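From: Eun-seong Yeo
To: handheld-capture list
Subject: Re: [capture] Draft 3 of the floor rules, cables and markers

Guilan Mao wrote:
> Section 2 says "no cable may cross a walking path." Our
> operators at Atley are tethered, so I don't see how we can
> sign up to that. Can it be "should"? Also, do we need the
> marker check before every session, or once a day?

Guilan,

On cables, I'd keep "may not" for power leads and use "should" for the tether from the operator. The two got lumped together in draft 2 and that was my mistake. Power strips go against a wall or under a desk. Tethers need enough slack to reach the far side of the work area, and two people working at once should agree who moves first.

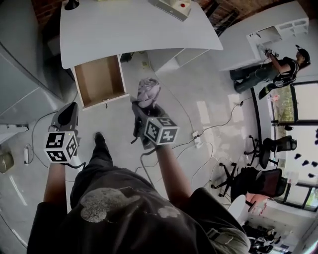
The drawer rule stays as written. Any drawer or door opened for a task gets closed before the operator turns around. Muchen asked for an exception for resets and I'm fine with that if the other operator is told out loud.

On markers, before every session please. Wipe the faces, check that no corner is lifting, and log the gripper number. At Skudus we went through 1,241 episodes and the bad tracking nearly always went back to a dirty or scratched face. Chunhua has the log if anyone wants it.
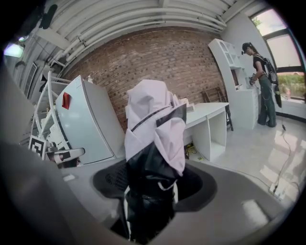 Section 4 is still open. Wanting wants a break every 15 minutes for anyone wearing head or back gear. I'd support it, but the Lu people said their tasks run longer than that. We could say "at the next task end after 15 minutes."

Chairs: push them in or move them out of the work area, and put coats and bags somewhere else. I'll add that under section 3.

Comments by the end of February, on the list and not to me directly.

Eun-seong
Skirkudel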